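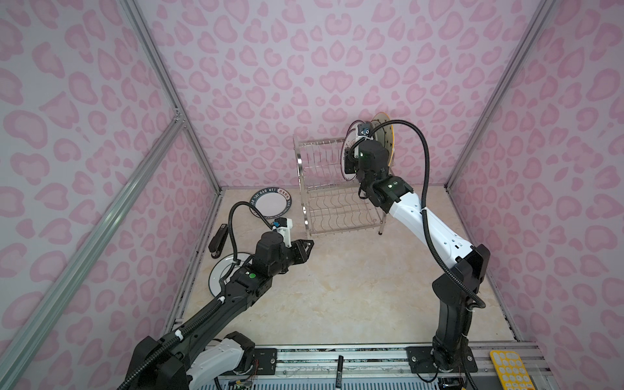 Trirkisia is looking for people to take part in a study of how households load a dish rack. We want to know which plate people pick up first, where they put it, and what they do when the rack starts to fill. The work is done at a marble-patterned counter with pink blotch-print walls on three sides, and a plate is held upright beside the rack while its place is decided. You do not need any experience. If you wash up at home, you already know enough.

What you will do

Each visit lasts 3 hours, with a break halfway through. You will be given a set of patterned plates and asked to put them away in the rack in the order that seems sensible to you. Afterwards you take them out again and we change the starting layout.

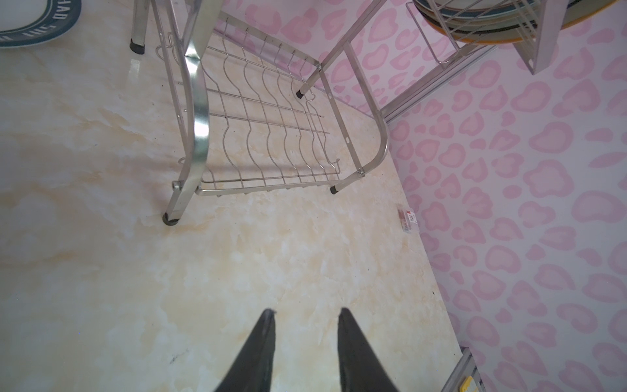
You will also fill in a short form on what you have at home: size of sink, type of rack, whether you dry by hand. Please answer for your own kitchen and not the one you would like to have.

Who can apply

You should be 18 or over and able to stand for most of the session – a stool is available if you need one. You should be comfortable lifting ceramic plates. Left-handed applicants are very welcome, as we are short of them.

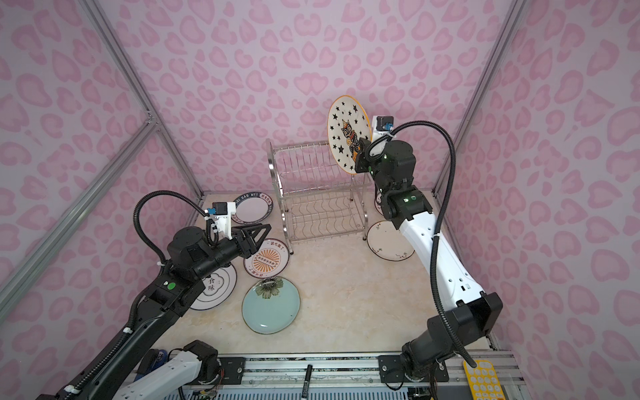 We cannot take people who have already done the cutlery study at Nendmont this year. Those who took part in the Riihimäki pilot may apply again.

Payment and places

We have 14 places. Payment is 295 euros for 2 visits, made by bank transfer after the second. Travel within the city is refunded if you keep your tickets. Breakages are not charged to participants. 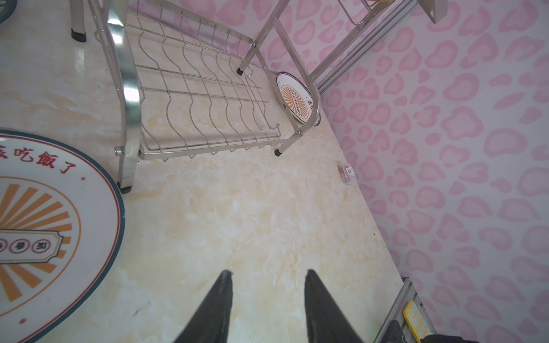

Steel dish rack and one of the patterned plates, with a teal rim.

How to apply

Write to Duygu Dağdelen at the Trirkisia office with your name, a phone number and the times of day that suit you. Applications close at the end of April. Simin Golestani will ring everyone who is offered a place and can answer questions about access and parking.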